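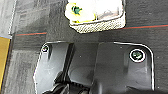 Reading the Envelope: A Study of Absentee Ballot Instructions in Wodby County

Fathima Jayawardena and Malsha Sultana
Final report, Civic Design Seminar

1. Background

Wodby County mails out some 2,000 absentee ballots in a normal local election. Each one travels with a ballot, a secrecy sleeve, a return envelope and a sheet of instructions. The sheet is 765 words long. We know this because we counted them by hand in September, disagreed, and then let a computer do it. The computer sided with Malsha.

A returned ballot can be set aside for a handful of reasons. The ones that interested us are the dull ones: the voter forgot to sign the envelope, signed in the witness box, left the date off, or skipped the sleeve. None of these has anything to do with whom the person wanted to vote for. They are mistakes in filling out paperwork, and we wanted to know how much the paperwork was to blame.

Our question was whether a shorter sheet, with the steps in the order a person does them, would lead to fewer mistakes. We thought the answer was obvious when we wrote the proposal. We would like to apologize to the proposal.

2. What the current sheet says

The sheet opens with a paragraph on the penalties for election fraud. It moves on to who may act as a witness, then who may not, then the deadline, and only after that does it mention opening the envelope. The instruction to sign is in step 4, in the same sentence as the instruction to let the ink dry. The date is not mentioned at all until the back page, under "Other Information," next to the office parking hours.

To be fair to the county, most of this wording is there because a rule says it has to be somewhere. The rules say very little about where. Over the years each new requirement seems to have been added at whatever spot had room.
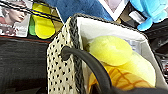 Woven basket with a dark braided rim and a pale lining.

3. Method

We wrote two new sheets. The first, which we called Grivska after the typeface we had hoped to use and could not afford, kept all the required wording but moved it. The steps came first, one action per step, and the legal language went on the back. The second, called Tsao, had the same text as Grivska plus a small drawing of the envelope with an arrow pointing to the signature line. Fathima drew the envelope. It went through several drafts, one of which looked like a house.

We then recruited 100 people at the Vakcombe public library and the student union. Everyone got a mock ballot about ice cream flavors, a sleeve, a return envelope and one of the three sheets, picked by shuffling. They were told to vote and seal the envelope as if it were a real election. We gave no help. If someone asked us a question, we said, "Please do what you think the sheet is asking," which made us unpopular with at least one retired schoolteacher.

Witnesses were a problem. A real absentee voter has to find one, and we could hardly send people home to fetch a neighbor. We let participants witness for each other, and so the pairs got chatty. Some of them were plainly comparing notes. We count this as a weakness in the study, though it may also be how the real thing works at a kitchen table.

4. Results

The old sheet did worst, as expected, but by less than we had hoped. Missing dates were its biggest failure. Many people who used it never turned it over, and we can't blame them, having read the back.

Grivska nearly wiped out the missing dates. It did little for the witness box. People went on signing there about as often as before, with great confidence and in very nice handwriting.

Tsao did best on signatures. The arrow worked. It worked so well that a few people signed on the drawing itself, on the instruction sheet, and then sealed an unsigned envelope. We had not planned for this and had no column for it in the spreadsheet.

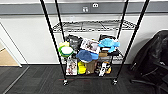

Why not just print the signature line in red?

The return envelope is ordered in bulk and printed in one ink, and a second color would mean a new print contract. The county clerk's office told us that was possible but would have to wait until the present stock ran out. Red is also hard for some color-blind readers to tell apart from black, so we would want a thicker line or a box in any case.

5. Discussion

The envelope matters more than the sheet. We spent most of the term rewriting instructions, and the mistakes that survived our rewriting were all made on the one item we had not touched. The voter signature line and the witness line sit side by side, are the same length, and have labels underneath in type so small that several people put on a second pair of glasses.

Our sample was also the wrong crowd in one way. People who agree to vote on ice cream for two students at a folding table are patient people. Somebody filling out the real thing the night before the deadline, with a pen that is giving up, may do a good deal worse.

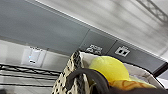
They may also be more careful, given that a real race has more riding on it than pistachio. Our data can't settle that, and we would rather say so than guess. A follow-up would need the county's own records of set-aside envelopes, sorted by reason. The clerk's office keeps a total but did not have the reasons broken out for the years we asked about.

6. Recommendations

Move the date and the signature to the same step.

Put the steps on the front and the legal wording on the back, and print "Turn over" on the front anyway.

Use the envelope drawing, with the words "Sign the envelope, not this picture" beside it. We tried that line on a few classmates after the main test. All of them signed the envelope, and one complained about the tone.

At the next print order, separate the voter line from the witness line and make both labels bigger.

7. Who did what

Malsha built the spreadsheet, ran the library sessions and did the shuffling. Fathima wrote the two new sheets, made the drawing and ran the student union table. Both of us stuffed envelopes. The mock ballots were counted as well, since people kept asking who won, and it was mint chip by a wide margin, with several write-ins for cake.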